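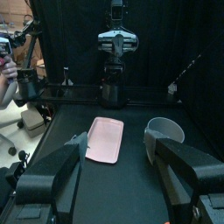 Slide 1. Clatow, a two-arm tabletop build
Built in the shared workshop in Kodville. Parts cost to date: 2,000 dollars, most of it motors and gearboxes.
Ten-minute talk. Skip the parts list unless asked; it is in the handout.

Slide 2. Wrist view
The wrist camera looks out between the two fingers. Point out the cup by the right finger and the tray left of center.
At this range the finger hides the lower half of the cup, or part of it. The rim is the feature we track.
Second arm is at the far end, with its own camera on top. Black table, black curtain behind: light plastic separates easily even with the lights low.

Slide 3. Control
Urio board on each arm, one laptop between them. Loop runs at 500 Hz. Camera frames come in much slower, so the arm holds its last target between frames.
Grip closes to a current limit. First limit was 55 percent and it dented cups. Now 10 percent lower.

Slide 4. Faults so far
Finger screws back out. Thread locker fixed the left, the right still needs checking every Friday.
USB dropouts on the long cable. Moved to a powered hub.
Plivus firmware resets the zero position after a brownout. Home both arms before every run.

Slide 5. Next
Handoff from one arm to the other. Shorter fingers. Target is September.
Questions, then bench demo.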